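New dark towels leave fuzz on my dishes

Durrani
Nov 10, 2023
I bought a pack of navy kitchen towels in Porkville and they leave blue lint on every glass. I have washed them twice with softener. Is there a fix, or should I return them?

Khurram Lodhi
Stop using softener. It coats the fibers and they don't absorb well after that. Wash them alone in warm water with a cup of white vinegar.

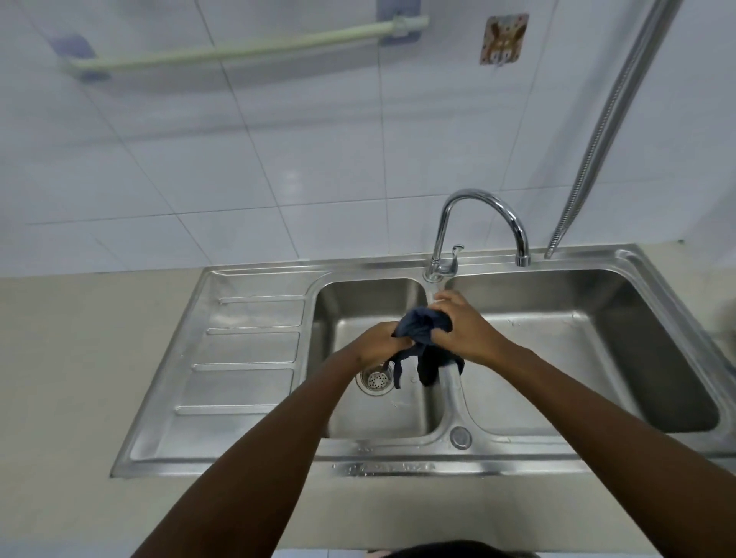 Wringing by hand over the sink
Skip the vinegar if you use bleach on anything in the same load. Never mix the two. 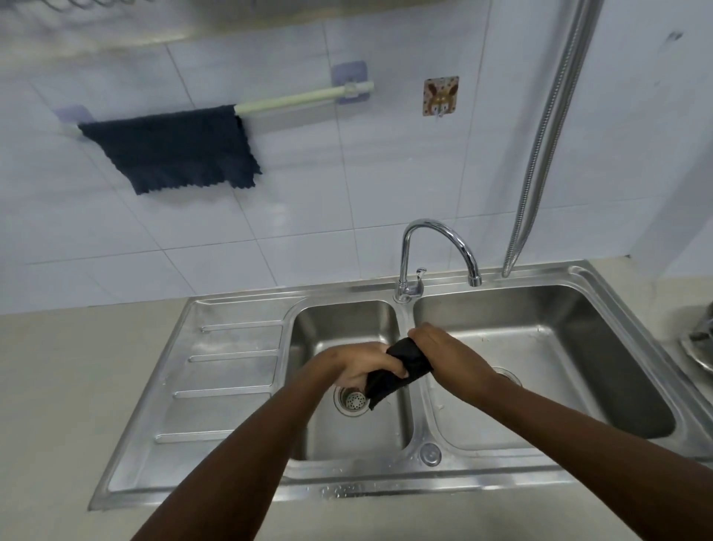 Then tumble dry on low and clean the lint filter after each load. Mine took three washes before the glasses came out clear.

Aneck
Return them. Cheap towels always shed.

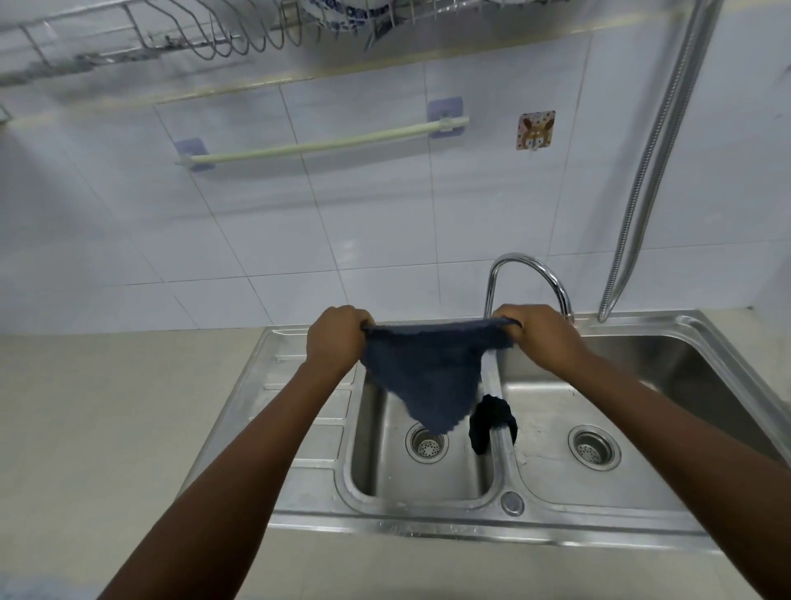
I use flat-weave cotton for glasses now and keep the fuzzy ones for counters.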